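Pourquoi on voit toujours la même face de la Lune ?

par Zarmeena Orakzai

Quand j'avais huit ans, j'ai demandé à mon grand-père ce qu'il y avait derrière la Lune. Il m'a répondu : « Une autre Lune, mais qui dort. » J'y ai cru pendant très longtemps ! Depuis, j'ai lu plein de livres et j'anime le petit club d'astronomie de Ralby, alors je peux te raconter la vraie histoire. Elle est un peu plus compliquée, mais elle est drôlement belle aussi.

D'abord, va regarder la Lune un soir où le ciel est bien dégagé. Tu vois les grandes taches grises ? On les appelle des mers, alors qu'il n'y a pas une goutte d'eau dedans. Ce sont des plaines de lave refroidie. Si tu les dessines ce soir et que tu recommences le mois prochain, et encore en mars, tu retrouveras les mêmes taches. Tes arrière-grands-parents les voyaient déjà, et les gens qui vivaient il y a 1000 ans aussi.

Alors, est-ce que la Lune est immobile, comme une photo collée dans le ciel ? Pas du tout. Elle fait deux choses en même temps : elle voyage autour de la Terre, et elle tourne sur elle-même, comme une toupie très, très lente. Et pour faire un tour sur elle-même, elle met exactement le même temps que pour faire un tour de la Terre - un peu plus de vingt-sept jours.

Je sais, dit comme ça, ce n'est pas facile à imaginer. Quand Yuto, qui vient au club avec sa grande sœur, m'a dit qu'il n'y comprenait rien, on a poussé les meubles et on a joué à la Lune. Tu peux essayer chez toi. Pose une chaise au milieu de la pièce : c'est la Terre. Toi, tu es la Lune. Marche en rond autour de la chaise en la regardant tout le temps, sans jamais lui tourner le dos. Pendant ton tour, fais attention aux murs. Au départ tu as la fenêtre devant toi, ensuite la porte, puis le mur du fond... À la fin, tu as regardé les quatre côtés de la pièce. Tu as donc tourné sur toi-même une fois, et pourtant la chaise n'a jamais vu ton dos !

Maintenant, fais un deuxième tour, mais en gardant le nez vers la fenêtre. Tu vas marcher en crabe, puis à reculons (gare aux orteils). Cette fois, tu ne tournes plus sur toi-même, et la chaise voit ton visage, tes oreilles, ton dos, tout. Si la Lune ne tournait pas, on pourrait l'admirer sous toutes les coutures.

Mais pourquoi tombe-t-elle pile sur le même rythme que son voyage ? C'est la faute de la Terre. Il y a des milliards d'années, la Lune tournait plus vite. La Terre l'attire, et elle attire un peu plus fort le côté qui est près d'elle que le côté qui est loin. La Lune s'est retrouvée légèrement étirée, avec une bosse, et à force de tirer sur cette bosse, la Terre l'a freinée petit à petit. Les savants appellent ça la rotation synchrone. Beaucoup d'autres lunes font pareil, par exemple autour de Jupiter.

Et la face cachée, alors ? Une sonde l'a photographiée pour la première fois en 1959. Elle a beaucoup de cratères et presque pas de mers. Attention, « cachée » ne veut pas dire « noire » : le Soleil l'éclaire autant que l'autre.

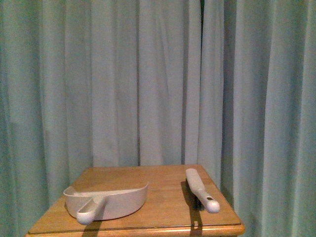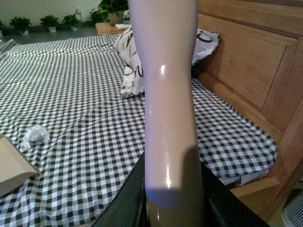 Est-ce qu'on voit exactement la moitié de la Lune depuis la Terre ?

On en voit un petit peu plus. La Lune se balance doucement pendant son voyage, et ce balancement nous laisse apercevoir un bout de ses bords, tantôt d'un côté, tantôt de l'autre. Mois après mois, on finit par découvrir 59 % de sa surface. Ce balancement porte un joli nom : la libration.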